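Die Stille nach dem Abspann

Wer an einem Augustabend nach Trarkden fährt, tut das in den seltensten Fällen wegen der Landschaft, obwohl sie durchaus ihren Reiz hat. Man fährt hin wegen des Rimar, eines Kinos mit 234 Plätzen, von denen 224 noch benutzbar sind, und wegen einer Filmreihe, die sich ausgerechnet dem Heimatkrimi der frühen sechziger Jahre verschrieben hat. Ich gebe zu, dass ich dieses Genre lange für eine Verlegenheit gehalten habe, für etwas, das sonntags nachmittags lief, wenn draußen der Regen gegen die Scheiben schlug und die Großmutter den Kuchen anschnitt.

Dann sah ich dort »Das Haus am Fulwood«, und ich habe seither kaum aufgehört, davon zu erzählen (meine Familie kann es bestätigen). Die Handlung ist schnell berichtet: Ein Erbe kehrt heim, ein Testament fehlt, ein Gärtner weiß zu viel. Aber wie dieser Film sich Zeit nimmt! Fast 3 Minuten lang geht die Heldin durch einen Flur, ohne dass ein Wort fällt oder ein Ton Musik einsetzt, und man sitzt da und hört dem eigenen Atem zu. Heute würde das vermutlich niemand mehr durchgehen lassen, und ich finde es jammerschade.
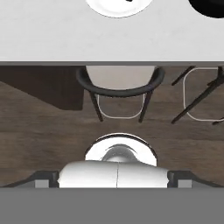

Drei Minuten Flur seien drei Minuten zu viel, hielt mir nach der Vorstellung eine Zuschauerin entgegen, die Spannung sei da längst zur Tür hinaus, und überhaupt habe sie den Gärtner schon nach der ersten Szene im Verdacht gehabt. Wir haben darüber noch lange im Foyer gestritten, auf die freundlichste Art, und einig geworden sind wir uns bis zuletzt nicht.

Vielleicht liegt es daran, dass die kleine Produktionsfirma Pruitt, die den Film damals herausbrachte, nur zwei Kulissen besaß und aus beiden herausholen musste, was eben herauszuholen war. Der Flur ist nämlich derselbe, durch den später der Kommissar kommt, nur anders beleuchtet und mit einem Spiegel an der Stirnwand. Wer das einmal bemerkt hat, sieht den Film beim zweiten Mal mit doppeltem Vergnügen – mir jedenfalls ging es so.

In diesem Jahr soll die Reihe fortgesetzt werden, wieder im August und wieder mit alten Kopien, die an manchen Stellen knistern wie ein Kaminfeuer. »Das Haus am Fulwood« steht noch einmal auf dem Programm, diesmal als Spätvorstellung. Ich habe mir schon einen Platz in der Mitte ausgesucht, ziemlich weit hinten, wo die Sitze am wenigsten quietschen.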